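Media and Celebrity, Unit 2: Handout on the joint statement

Tutor: Najwa Moussa
Revised Jun 22, 2024

Scope. The unit covers how news about an entertainer's private life is released when two agencies are involved. Pregnancy, engagement and separation notices follow the same pattern and are treated together.

Terms. A joint statement is one text approved by both agencies. A paired statement is two texts issued at the same hour, each in the agency's own wording. A fan letter is a note in the star's own name, usually handwritten and posted as a scan. Mark schemes treat these as separate items.

Order of release. In the Trimcombe case the fan letter went out first and the paired statements followed. The singer's agency, Estau, gave 468 words. The actor's agency, Clilar, gave two sentences and asked for privacy. Most outlets quoted Clilar in full and cut Estau to a line – length did not buy coverage.

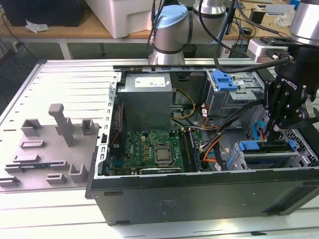 Desktop computer with its side cover removed.

Wording. Note the verbs used for the source. "Confirmed" should be kept for a named agency or the star. "Revealed" suggests the writer had it first. "Is said to" has no source at all and loses marks in the written task unless you explain why it was used.

Timing. Jibrin's reading (in the pack) argues that agencies release wedding news before a drama ends its run, so that press days for the show carry the questions. Motaung disagrees and points to the February notices, which all came after the final episode. Read both before the seminar.

Written task. Choose one couple and compare the agency text with 3 news reports of it. Mark every claim that is in a report and missing from the agency text. Limit 3,000 words, quotations included. Send drafts to Palesa Mthembu.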